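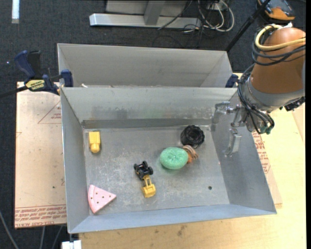
Fig. 4-1. Sheet-metal bins, front and rear.

4. Setting up the platform scale for bin weighing

This section is for the Horno floor platform with the Villalobos indicator. Please read section 2 (electrical connection) before you begin. One person can do the work, but for lifting the platform two persons are needed.

4.1 Placing the platform

1. Choose a floor that is flat and hard. Concrete is good. Do not place the platform on rubber mats or on a floor grid.
2. Lower the platform on its four feet. Keep your fingers away from the edge.
3. Turn each foot by hand until it touches the floor. Then look at the bubble level in the corner and correct the feet until the bubble stands inside the ring.
4. Push down on every corner, one after the other. The platform must not rock.
5. Tighten the lock nuts of the feet with the flat wrench.

CAUTION: The transport screws (red heads) must be removed before any load is put on the platform. If they stay in, the load cells can be damaged and the warranty is not valid for this damage.

Note: Keep the transport screws. You need them again when the platform is moved to another building.

4.2 Connecting the indicator

1. Check that the indicator is switched off.
2. Put the gray cable plug into socket A and turn the ring clockwise until it clicks.
3. Lay the cable along the wall or in a cable channel. A forklift must not drive over it.
4. Switch on. The display counts down and then shows 0.
5. Wait 15 minutes for warm-up before you make the first weighing.

If the display shows E 431, the indicator does not receive a signal from the platform. Switch off, take out the plug, look for bent pins and connect again. If the message comes back, write to our service in Soton.

4.3 Storing the empty weight of a bin

The indicator can keep the empty weight (tare) of up to 400 bins. Each bin gets its own number. Also bins of the same type can be different by some hundred grams, for this reason we recommend to weigh each one separately.

1. Clean the bin and check that it is empty.
2. Put the bin in the middle of the platform. It may not touch a wall or another bin.
3. Press TARE and hold it until the display shows bin no.
4. Type the number of the bin and press OK.
5. Wait for the sign STABLE. The weight is now stored.
6. Write the same number on the bin with paint or with a label.

Note: When a bin is repaired or gets new wheels, its weight is changed. Repeat steps 1 to 5 with the same bin number. The old value is overwritten without a question.

4.4 Check with a known load

Make this check after the first set-up and again each time the platform was moved.

1. Remove everything from the platform and press ZERO.
2. Place your test load in the middle and read the display.
3. Place the same load near each corner and read again.
4. Compare the five values. They may differ by no more than two display steps.

If one corner shows less than the others, the foot below it is often not tight. Go back to 4.1, step 3.

CAUTION: Never drop the test load on the platform. The overload stop protects against slow pressure only. It does not protect against a hit.

4.5 Setting the alarm limit

1. Press MENU two times, until LIMIT is shown.
2. Type the highest gross weight in kg. The factory setting is 3,109.
3. Press OK. The display shows SAVED.

Values above 3,533 are not accepted by the indicator. For a higher range, the Stondunthorpe platform must be used, see section 9.

Manual revision 2025-08-14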